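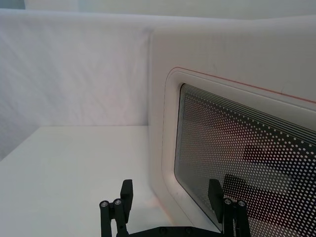
Attachment 1 - break room, table and back wall

Zolero handhelds lose session, error 113, mid-morning and lunch

Status: Resolved
Site: Seteron, parts warehouse
Opened by: Ita Breathnach
Assigned to: Villads Dalsgaard
Priority: Medium, raised to High on second report

Original report (Ita Breathnach)
All 18 handhelds in the pick area drop out of the stock screen at the same time. The screen goes gray, then "113 SESSION CLOSED BY HOST". Pickers log back in and the last scan is missing, so the bin count is wrong until it is corrected by hand. It happens shortly after 10:15 and again shortly after 12:30. Outside those times the units are fine. Started in June, I can't be more exact. The desktop client at the packing bench slows down but does not log out.

Villads Dalsgaard, 08:52
Please confirm firmware on two units (Settings, About, second line) and whether units in the charging cradle also drop. Also confirm whether the wireless bars change when it happens.

Ita Breathnach, 09:20
Both units show the same version, photo sent to your mailbox. Cradle units drop too if they are logged in. Bars stay full. The pickers are sure it's the microwave in the break room, as both times are break times. The break room shares a wall with aisle C.

Villads Dalsgaard, 09:41
Full bars do not rule out interference. Checked the controller: handhelds are on the 5 GHz radio only, channel width 40 MHz, no channel changes logged in the last week. A microwave oven radiates near 2.4 GHz. I would not expect it to reach these units, but it is a cheap test. Jeferson is on site today.
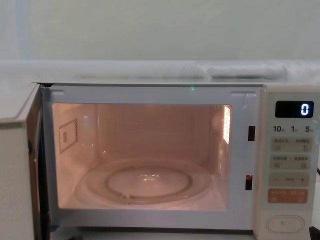
Attachment 2 - microwave, door open, cavity light on

Jeferson Xavier, 11:37
Test 1. Laptop and two handhelds in aisle C against the break room wall. Ran the oven on full with a jug of water, three runs of two minutes. Continuous ping to the gateway from the laptop on 5 GHz, no loss. Moved the laptop to 2.4 GHz and repeated, some loss and higher latency as expected, recovers when the oven stops. Handhelds stayed logged in through all runs and I scanned bins the whole time. No 113.

Test 2. Oven unplugged from 12:00, sign on the door, complaints received. At 12:31 all logged-in units dropped with 113. Oven was still unplugged.

Villads Dalsgaard, 13:05
That closes the oven as a cause. Plug it back in.

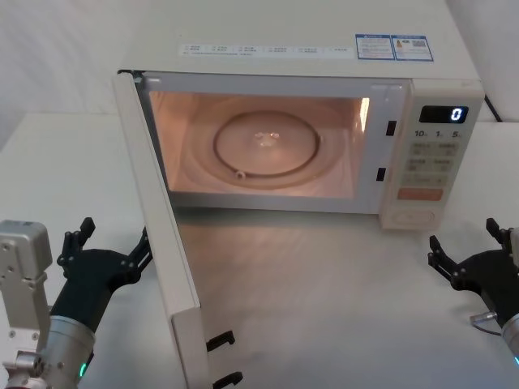
Attachment 3 - microwave on table, labels along top front edge

Villads Dalsgaard, 13:48
Pulled the access point logs for 12:25 to 12:40. No deauthentication events. The handhelds never leave the wireless network, which agrees with the bars staying full. DHCP leases are valid all day, no renewals in the window. Uplink on the Tokgöz switch shows no errors and low use.

Packet capture on the switch port facing the stock server shows the following sequence for each unit:
- handheld posts a scan, server acknowledges at TCP level
- no application reply
- handheld waits out its reply timer, 4,000 ms
- handheld posts the same scan again with the same sequence number
- server closes the session

Error 113 is the handheld reporting that close. The network is doing its job. Moving to Applications queue, capture file attached.

Kaja Sakalauskas, 14:30
Taking this one. The close is normal behavior: the session service treats a repeated sequence number as a duplicate login and kills both. The question is why it doesn't answer the first post in time. Can I have read access to the database host?

Trinity Lyons, 14:44
Granted, until end of shift tomorrow. Note that finance moved to the Fundeo connector this year. It runs on the same host.

Kaja Sakalauskas, 10:22 (next day)
Watched it live. At 10:15 the Fundeo connector starts a valuation export. It opens one transaction, takes a table lock on the item table, reads every row, and writes the file before it commits. Every scan posted in the meantime queues behind the lock. The export needs well over the handheld reply time, so any unit that scans during it gets dropped. Idle units go too when their keepalive touches the same table. Desktop client has no reply timer, it just waits, hence the slow packing bench.

Second run is at 12:30. Trinity, who picked those times?

Trinity Lyons, 10:40
I did. The install notes asked for two daily runs "in low activity periods" and I used the break times from the old rota. The warehouse now staggers breaks, so half the pickers are scanning at both times. Finance only uses the morning file. The second one can go.

Kaja Sakalauskas, 11:15
Changes made:
1. 12:30 export disabled.
2. 10:15 export moved to 04:30.
3. Connector setting "consistent read" changed from table lock to snapshot. Test export matches the locked one line for line.

Not changed: handheld reply timer. Raising it would hide the next one of these. I have also left the duplicate sequence rule alone, but I want a separate ticket for it. Closing both sessions on a retry loses the scan, and the retry is legitimate.

Ita Breathnach, 13:10
No drops at 12:30. Will watch for the rest of the week. How do we correct the bins from before?

Kaja Sakalauskas, 13:26
Session log keeps the last posted scan for each unit, including the ones that were never committed. I'll export the list of affected bins. Anything recounted since then can be skipped - please mark those before you adjust, or they will be corrected twice.

Ita Breathnach, 15:02
List received. Aisles A and B marked. C tomorrow.

Villads Dalsgaard, 09:15
A week with no 113 in the session log. Wireless settings on site are unchanged from before this ticket. Jeferson, please take down the sign in the break room.

Jeferson Xavier, 09:33
Down.

Resolution: scheduled export on shared database host held a table lock past the handheld reply timer. Schedule moved, lock mode changed.
Closed by: Kaja Sakalauskas

Related tickets
Duplicate sequence rule drops valid retry (open)
Zolero cradle shows amber light with full battery
Fundeo connector: morning file missing header row
Tokgöz switch, request for spare power supply
Packing bench label printer skips every second label
Request: wall clock in aisle C runs slow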